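About Lillitis

We test cleaning products and tell you which claims hold up.

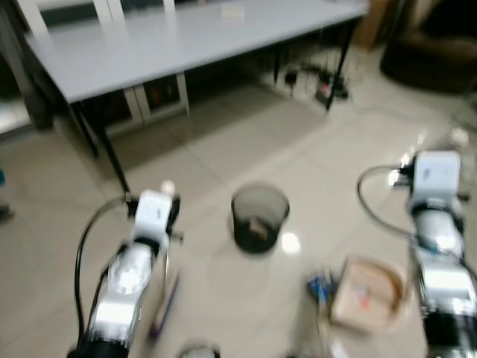 2 min read

Lillitis began when Glenys Prendergast bought a floor cleaner that promised to "lift" grout stains and watched it do nothing of the sort. She wrote to the maker and got a coupon. We still have the coupon.

Since then we have looked at 189 products sold for kitchens, bathrooms and hallways. Most do what plain soap does, for more money. A few are better, and we say so, though we'd like to see them do it twice first.

Be careful with words like "professional strength." We have asked plenty of companies what that means and the replies don't agree. "Natural" is worse - it can mean almost anything that fits on a label.

Venla Valtonen runs the testing and reads the small print. She doesn't take free samples. We buy from ordinary stores, and we don't run ads, so please don't ask.

Could we be wrong? Sure. Send us your results and we'll run the test again.

Recent articles
Does vinegar belong on tile?
Saarinen mop heads, 8 months later
The trouble with "streak-free"

Last updated: April

Contact | © Lillitis | Back to top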